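About Birnwood

Home > About us > Who we are

Birnwood is a small residential school for adults. We teach weekend and week-long courses in bookbinding, paper repair and letterpress printing, and we have done so since 1998. The school is in the village of Urkness, in a former grain store that looks out over the harbour.

We started with a single course in case binding, taught in one room on the ground floor. The upper floor was converted when we took on our first printing press, and the bedrooms came later. We now run 52 courses a year, with a break in the winter when the building is closed for repairs and stocktaking.

What we teach

Most students come to us as beginners. The introductory course covers folding, sewing, gluing up and covering, and everyone leaves with three finished books. After that you can go on to leather work, box making, Japanese bindings or the repair of old family books and Bibles. The letterpress courses are taught separately, and no experience of binding is needed for them.

We do not take more than eight people on any course. Tools, thread, board and paper are included in the fee. Leather is charged by the piece, as skins vary a good deal in price.

Staying with us

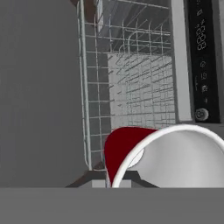

There are 15 bedrooms, all single, and six of them are on the ground floor. Breakfast and lunch are provided. In the evening students either cook for themselves or walk to the inn at the end of the quay – please book a table there in advance from June onwards. Sheets and towels are supplied. Dogs cannot stay, apart from assistance dogs.

The library

The Hjaltadóttir collection came to us as a gift and holds 408 books on binding, marbling and type. It is open to students during their stay and to other visitors by appointment. Books may be read in the library or in the workroom next to it, but they are not lent out.

Zako Press

Our own imprint, Zako Press, prints two or three short books a year, mainly poetry and local history. They are set by hand and sewn here. Sales go towards the bursary fund, which pays the full fee for four students each year. Applications for bursaries open in September.

How we are run

Birnwood is an independent school. We receive no public grant and are paid for by course fees and book sales. Accounts are available from the office on request.

Page last updated 2020-09-13

Courses | Fees | Bursaries | Getting here | Contact the office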